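Notebook, textile bench
Sunday, 9:40, September

Shrinkage and colorfastness on the cotton towel cloth, second lot. Continuing from the pages on the first lot. Chih-ming Lui cut the specimens on the long table and left them to condition overnight, so the lot went straight to measurement this morning.

Conditioning room read 20 C at the start. Humidity was a little low when I came in and back in range by the time the first specimens were on the glass. I let them sit another half hour before touching them.

Marking: benchmarks in indelible pen, three pairs in the warp direction and three in the weft, using the Molville template. The template is fine on flat weaves but it rocks on anything with a pile. I taped the corners down. If we keep doing toweling we should cut a second template with wider feet. The stitched marks that Chih-ming used on the first lot survive washing better than pen, but they pull the ground weave slightly and I don't trust the baseline reading taken next to them. Pen for this lot, all specimens.

Wash load: specimens plus ballast, cotton program, standard powder without brightener. The Ikico machine is still filling slowly. I cleaned the inlet screen, found grit in it, and the fill went back to normal for the first two cycles and then slowed again on the third. Either there is more grit upstream or the valve is sticking. I did not open the valve. It should be looked at before the next long run, as a slow fill lets the load sit in shallow water longer than the method intends.

Drying: flat on screens, no tumbling. Tumble series comes later on separate specimens. Do not mix the two sets; they are bagged separately and the bags are labeled on both sides.

First readings after one cycle, warp direction, 250 mm baseline. Mean loss was 7 mm. That is 2.8 percent, which is higher than the first lot but inside what the mill told us to expect for unsanforized goods. Weft loss is small enough that I would want more cycles before writing a figure down. The spread between specimens in warp is wider than I like. Two of them came from near the selvage and both read high. Cutting plan for the next lot should stay farther in.
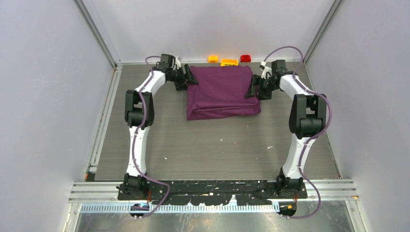

Skew is the other thing to watch. After washing, several specimens no longer sat square to the grid, with the weft running downhill from left to right. I measured offset along the bottom edge with the steel rule and entered it in the margin of the data sheet, there being no column for it. Add a column. The direction was the same in all the affected specimens, so I suspect the cloth was finished off-grain and the first wash released it. Handling on the screens would have given a mix of directions.

Colorfastness, same lot. Multifiber strip sewn along one short edge, run in the small canister with steel balls. Staining on the cotton and nylon bands, very slight on wool, none that I could judge on polyester. Graded against the gray scale in the light booth: cotton 4, nylon 3-4. Chih-ming graded independently and had nylon at 3. We looked at it again together and left both grades on the sheet. The booth lamps are due for replacement and I would not argue over half a step until that is done.

Crocking: dry 4-5, wet 3. The wet rub cloths were prepared by weight. My first batch was too wet on the balance, so I discarded those and made new ones. The Pralov crockmeter has some side play in the arm. Tightened the pivot screw a quarter turn and the play was gone, but check it again before use. The rub trace was noticeably heavier at one end of the stroke before the adjustment, and those three results are struck out.

Mass per unit area, punched disks, mean of five: 137 g for the ground cloth without pile. Used a fresh blade in the cutter. The old one was leaving a fringe on one side and that was enough to shift the reading on light goods.

Open items:

Inlet valve on the washer.
Lamps for the light booth.
Second template with wider feet.
Skew column on the data sheet.
Ask the mill whether the lot was straightened before or after the final dry. Their last letter can be read either way.
Specimen 31 has a slub running through one benchmark. Keep it in the wash series but leave it out of the mean.

Cycles two through five start tomorrow if the fill holds up. Measure after each one, same table, same rule, same person if possible. I will do warp, Chih-ming will do weft and skew. Specimens from the first cycle are back on the conditioning rack, top two shelves, pile side up.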